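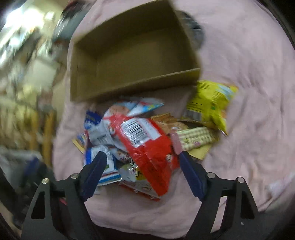 What makes a parcel abroad cost so much more than you expected?

Size, mostly. People fret over the weight and forget the carrier also measures the box, and charges for whichever comes out dearer.

Been sending parcels to family overseas for 17 years and still get caught by it. Thread, because three people asked me the same thing this month and I'm typing it once.

So. Size first. Most couriers take length x width x height, divide by some number of their own, and call that the weight. A big box of crisps weighs nothing on your kitchen scales and a small fortune on theirs. Look up the dividing number before you choose a courier, they don't all use the same one.

Post office type services often don't do this for small stuff, they just have a maximum size and then go by actual weight. Light and bulky – try the post first. Small and heavy – try a courier. Not a law but it's right more often than it's wrong for me.

Measure the outside of the box. Outside! Including the bulge. If the lid domes up you measure to the top of the dome because they will.

I once paid a 9 pound surcharge on a parcel to my aunt for a bulge. Contents were socks and a calendar. Still cross.

Cut the box down. Score the corners, fold the flaps in lower, trim what's left over. Takes a few minutes with a craft knife and can drop you a whole price band. I do it to nearly every box now.

Old boxes are fine, people get snobby about this. What matters is whether the corners are still stiff. Press one with your thumb. If it gives, recycling.

Cover or rip off every old label and barcode. Every one. Sorting is done by machine readers and they don't know which label you meant. A box of mine went back to the shop I'd got it from, a shoe shop in Clidlow, and they were very nice about it but I had to go and fetch it.

Tape. Buy decent tape. I use Ditent, the brown one, from Debnath's on the high street, because it tears straight and doesn't lift in cold weather. The middle seam and both end seams, top and bottom. String gets caught in things, leave it off.

Now the bit everyone skips and then regrets: the customs form.

"Gift" is not a magic word. You still have to say what is in there and what each thing is worth. "Gift, various" gets opened or held. "Cotton jumper, child's, used" gets through. Be boring and exact.

Value means what it would reasonably cost, not zero. Don't put zero. Zero looks like fibbing. Don't put a silly low number on something expensive either, if it's lost that silly number is all you can claim.

Most countries let small gifts in without tax under a certain value. The limit is different everywhere and it moves. Look on the destination country's own customs page, not on a blog, not on mine.

Also the gift allowance is usually person to person. If you order from a shop and have it sent straight there that's generally not a gift however much you love your nephew.

Food. Right.

Meat and dairy: assume not allowed until you've read otherwise. That includes things you don't think of as meat or dairy. Flavoured crisps with milk powder, stock cubes, fudge. Some places don't care about sealed shop packets, some really do.

Leave food in its original packet with the ingredients showing. Decanting spices into a nice jar is lovely and it turns them into a mystery powder. I did this to my brother in law. He got a letter.

Chocolate in August, no. I know. Just no.

Batteries, perfume, nail varnish, aerosols – all restricted or banned depending on who carries it. A toy with a battery inside counts as a battery. Singing birthday cards I have never had a straight answer on.

Address. Write it the way THEY write it, in their order, in their alphabet if you can copy it neatly, and the country name in English underneath on its own line. Phone number of the person getting it as well. Couriers in lots of places ring before they come and if they can't ring they don't come.

Accents matter less than you'd think but spell the name how it is on their ID if they'll have to collect it. My friend Krešimir Dumitrescu had a parcel addressed to "Chris" and the counter would not hand it over. He had to get his mum to send him a photo of the label to prove it was his. Even then took them two goes.

Put a second copy of the address inside, on top, before you tape up. If the outside label comes off that's the only thing that'll save it.

Timing. Forget the number of days on the website, that's usually working days and it usually stops at the border. For birthdays I double it. For December I post at the start of November and tell them not to open it, which they ignore.

Tracking can go quiet for ages once it leaves the country. Doesn't mean lost. My longest silence was 46 days and then it turned up at the door. I'd already sent a replacement so she had 2 of the same cardigan.

Keep the receipt from the counter. The paper one. Photograph it too, the ink fades. No receipt no claim, and they'll ask for proof of value aswell, so keep the shop receipt with it.

Someone always asks which courier. I've mostly used Dalirel for the heavy ones, drop-off point is on my way to work. Not the cheapest. The cheapest one left my cousin's parcel with a neighbour three floors down who had gone on holiday.

Comparison sites are fine for prices but read whose insurance it is. Sometimes the cover is the site's and not the courier's and then each sends you to the other.

Oh and fill the gaps. Scrunched newspaper, a tea towel, a jumper they'd like anyway. Shake the box. If it rattles, open it up again. Soft things make good padding and you've got to pay for the space regardless.

Heavy stuff at the bottom and in the middle, never against a side wall.

Right that's my bus. Will do returns and undelivered parcels another time, that's its own misery. If you know the answer about singing cards pls reply.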